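Community > Schools & Learning > Events and Clubs

Class stalls at a primary school culture fair?

Posted by Shanthi Bhattacharjee in March

I'm the parent organiser for the culture fair at Dodham Primary. Last year every class picked a country and we ended up with 2 Italys and a lot of pizza. Has anyone organised theirs by theme instead? Our budget is $1311 and the hall is ours for 90 minutes.

Salvador Figueiredo

We switched to themes at Lallitz. Each class draws one from a hat (games, songs, greetings, breakfast, festivals) and families contribute whatever suits. Send the note home early, in the languages your families read. Run two sessions, juniors first, or the hall gets too crowded. Almost half our money went on hiring trestle tables, so ask the high school whether you can borrow theirs. Keep food labelled with ingredients and check the allergy list with the office.
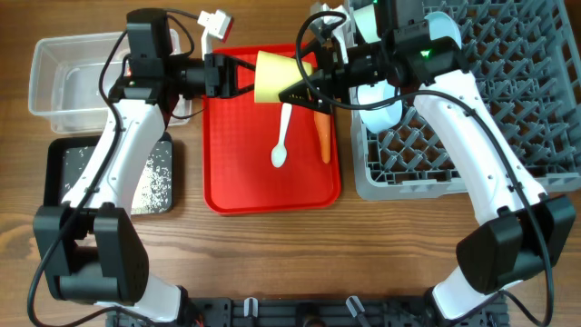 Yellow cup held above the red tray

Pranab Mridha

Just do countries, kids like colouring in the flags. Have a sign-up sheet so there's no doubling up.

Related
Costume day on a small budget
Finding a drumming group for assembly
Translating school newsletters
Harmony lunch: what to bring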